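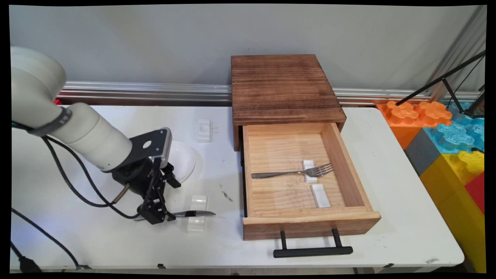 Marichka Derkach
Technical writer, Saarela

Home Posts Kitchen Tools Notes About Contact

Sharpening a kitchen knife comes down to angle, pressure and grit. Most of the trouble I had in my first year came from the first of these, and I spent my money on the third. What follows is the procedure I use now on a plain carbon steel chef's knife and two stainless paring knives. Serrated blades and single-bevel knives need other methods and are left out.

I own 3 whetstones: 400, 1000 and 3000 grit. The 400 comes out only for chips or for a bevel that has become too thick. The 1000 does nearly all the work. The 3000 gets a few passes at the end on the chef's knife and none on the paring knives, which see mostly potatoes. The 1000 is a Flikska, and it wears faster than the other two. It needs flattening after every second session. I draw a pencil grid on the surface and rub it on a flattening plate under running water until the grid is gone.

My stones are soaking stones. Ten minutes in a basin is enough for the 1000, and the 3000 only wants water splashed on top. If bubbles are still rising, leave it in. Put a damp towel under the stone. A stone that slides will round off the edge, and you will blame your hands for it.

For the angle I use 15 degrees per side on the carbon knife and 20 on the paring knives. With a blade 44 mm tall at the heel, 15 degrees puts the spine a little over 11 mm above the stone. I cut a wedge of scrap pine to that height and check against it at the start of each side. Marker on the bevel is the other check. Color it, take two light strokes and look at where the ink went. Ink left at the edge means the spine is too low. Ink left at the shoulder means it is too high.

Work one side until there is a burr along the full length, heel to tip. Feel for it with a thumb moving off the edge, never along it. On my chef's knife this takes 26 strokes per section on a normal day, and more near the heel, where I tend to let up. Then turn it over and raise the burr on the other side.

Removing the burr is where I went wrong for months. The knife would shave paper straight off the stone and be dull by Thursday. The edge was a burr standing upright, and it folded on the cutting board. Now I finish with alternating single strokes, edge leading, at close to no pressure, and then 5 passes per side on a leather strop. Zakhar Harasym, who taught me most of this by email, skips the strop and draws the edge once through a cork. I tried it and found no difference on the stainless.

Test on a ripe tomato, with no downward force. Paper is less useful, as a rough edge can pass.

Rinse the knife, dry it and wipe the carbon blade with a drop of mineral oil. Stones dry on their sides, out of the sun. I left the old 1000 on a radiator in April and it cracked across the middle. I still use the larger half for garden shears.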